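Breakfast on one tray: kettle, steep time, bread

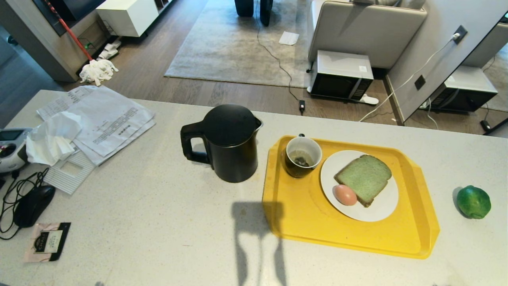

The yellow tray with one mug, one plate, and the kettle within reach.

Posted 16th November in Kitchen notes

I have been eating breakfast at the counter since May, when the small table went to Freya Sowerby, and in that time the setup has settled enough to be worth writing down. Carol Inskip asked for the details after I mentioned the tray in the kettle post. These are the details.

The tray. Yellow plastic, rounded corners, edges raised into handles at the two short ends. It replaced a metal one that flexed when lifted by one side. Plastic scuffs, and mine has, but the marks don't catch a fingernail and they don't hold crumbs. I wash it by hand with the mug. A full-size dinner plate will fit on it only if the mug goes somewhere else, so I use the smaller round white plate on weekdays.

The layout. Plate toward the middle, mug at the back left corner, kettle off the tray on the left with the spout pointing at the mug. I am right-handed and pour with the left hand, which took a week to get used to. The benefit is that the kettle never passes over the plate. I turn the mug handle away while pouring and turn it back when the tea is done. The mug is dark outside and white inside, and the white lining matters more than I expected — I judge the tea by color, and in an all-black mug I was overshooting every time.

The tea. I start with a small amount of water over the bag, enough to wet it through, and wait 10 seconds before filling. Malcolm Bunting says this makes no difference to a bagged tea. I tried it both ways for 17 mornings, alternating, and wrote down a score out of five before looking up which one it had been. The short pour came out ahead by less than half a point. I would not defend that result in front of anyone, but I still do it.

The kettle. I timed it from cold tap water to switch-off:

One mug: 71 seconds
Two mugs: a little under two minutes
Filled to the top line: I stopped measuring, as I never do this for breakfast

It is a plain black kettle with a domed lid and no temperature setting. For green tea I leave the lid open for a couple of minutes after it clicks off. For black tea I pour right away.

The bread. Pandan, from the Leckie bakery, one slice, crust left on. Pandan bread dries out faster than the plain white loaf from the same place. Mine is kept in a closed bag in the cupboard and is good for three days. On the fourth it needs toasting, and toasting dulls the green and most of the smell along with it. Freezing works if the slices are separated first. From the freezer a slice takes 47 minutes on the counter to lose the cold center, so it has to come out before I shower.

The egg. Brown, boiled the night before, kept in the shell until I sit down. It goes against the lower edge of the slice, and the bread stops it rolling when the tray is picked up. An egg loose on a flat plate will find the rim every time.

The fruit. A green citrus, kept on the counter to the right of the tray and cut after the tea is finished. I have tried a wedge in the tea and did not like it with this bread.

What still needs work is the left half of the counter. Printed pages, used tissues, the mouse, and a run of black cable all end up there, and the tea sachets drift down among them. Elspeth McIver suggested a shallow wall rack for the paper, and I have measured for one. The cable is the harder problem — the nearest outlet is on the wrong side, and an extension would cross the spot where the kettle goes.

I will post the rack measurements once it is up. If anyone has a source for a second tray in this size, leave it in the comments. The shop where I bought mine now carries only the large one.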